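Restocking a Small Refrigerator After Cleaning

Jun 2, 2026

Wipe the shelves first, then the crisper, then the door bins. A teaspoon of dish soap in 900 ml of warm water is enough for a two-door unit. Skip bleach near the gasket. It dries the rubber, and a dry gasket leaks cold air at the corners.

Glass shelves straight from the cold should sit at room temperature for 30 minutes before they meet warm water. Dry everything with a clean towel, including the channel under the crisper where water collects.

Bring the groceries into the kitchen but leave them in their bags and boxes on the floor, clear of the door swing. Decide where each group goes while the shelves are still bare. The door is the warmest part of the compartment, so it gets drinks, sauces and anything sealed – never milk or eggs.
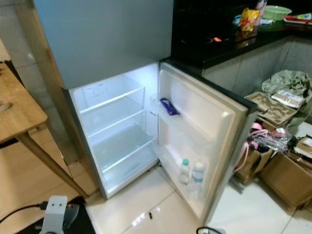 Marianna Dudek wrote in to disagree about the order. She fills the crisper before anything else, on the grounds that a low drawer is awkward to load once the door bins are heavy and the door starts to drift shut. Fair point for a fridge that leans forward. Raising the front feet by a turn or 2 usually cures the drift.

Raw meat goes on the lowest shelf, in a tray with a lip. Leftovers go on the upper shelf at eye level. Keep a gap of two fingers between the food and the rear wall, or lettuce will freeze to it.

Snack bars and other shelf-stable items can wait on the counter until the cold food is in. They take up bin space and gain little from it.

Check the gasket last. Close the door on a strip of paper and pull. If it slides out freely, clean that section again and repeat the test the next day.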